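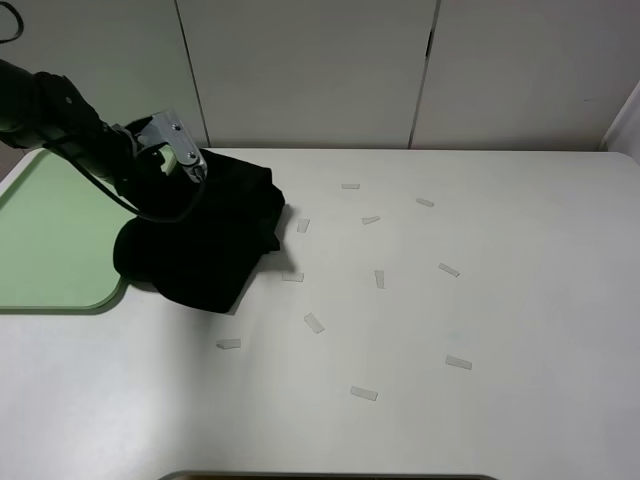
On the question of linting black fabric before conservation photography, I have now been through the test strips from the Usholm lot and can report what I found. The main difficulty is exposure. Black cloth left in a heap shows faint highlights along the creases and very little else, so any meter reading taken from the middle of it will push the exposure up and wash out whatever is beside it. A pale green board under one edge of the cloth gives a usable mid-tone to meter from, and I would suggest we adopt something of the kind for all dark textiles. White card is too bright for the purpose and flares at the boundary.

Tiina Kettunen wrote in November 2022:
> We are still getting inconsistent results on the Merville mourning
> pieces. Two of the bodices came out brown and the shawl came out
> nearly blue. Same lamps, same distance. Is anyone correcting
> for this afterwards, or should we be reshooting? Also, does the
> list have a view on steaming before photography? The Flikdale
> people say never.

Taking these in order.

The brown cast is most likely the dye. Iron-tannin blacks reflect a fair amount at the far red end, and a sensor with a weak infrared filter will record that as brown. Correcting it afterwards is possible but you will be guessing. I would reshoot with a filter on the lens and keep both sets, with the filter noted in the record.

The blue shawl is a separate fault. If it is silk, check for daylight coming in from the side. A sheen will pick up a window that a matt wool ignores. Ndung'u had the same trouble in September and cured it with a blind.

On steaming, I side with Flikdale for anything with an iron dye, as damp speeds up the breakdown of the fibre. For modern cotton it does no harm. Creases can usually be eased out by laying the piece flat under tissue for 20 hours or so and leaving it alone.

Settings I used, for those who asked: ISO 100, lamps at 45 degrees on both sides, four frames per piece at one-stop intervals. The darkest of the four was never needed — I shall drop it next time.

Fionnuala, you offered a copy of the dye table from the old handling notes. Mine is missing page 2, so yes please.

Tiina, could you say which lens was on the camera for the bodices? It was not in the header of the files you sent round.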